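Search this site Enter keywords Go

The Granwood End

Carter Gill had played 300 games at loose forward for Granwood, and the club wanted him to play one more. Seltach were coming on the last weekend of the season, and whoever lost went down.

"Your knee?" asked Hendrik Verschueren, who coached.

"Same as it was in December."

"Then you're on the bench. Twenty minutes, if I need you."

Carter went home and cleaned his boots. He had told his sister he was finished, and he did not ring her to say otherwise.

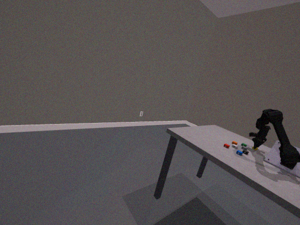

By kick-off there were 800 people in the ground and a wind blowing towards the railway end. Seltach scored first, through their winger, and missed the goal. Granwood dropped the ball three times before half-time - twice near their own line - and went in 4-0 down.

Verschueren sent him on with 20 minutes left. His first tackle hurt and the second hurt less. Aksel Bundgaard got over in the corner to make it 4-4, and hit the post with the kick.

With 2 minutes to go they were close to the posts.

"You or me?" said Aksel.

"You've just missed one," said Carter.

He dropped the ball onto his right foot, the good one. It went over, low and ugly. He walked back to halfway and waited for Seltach to kick off.

Contact the editor | © Rokeck Stories | Back to top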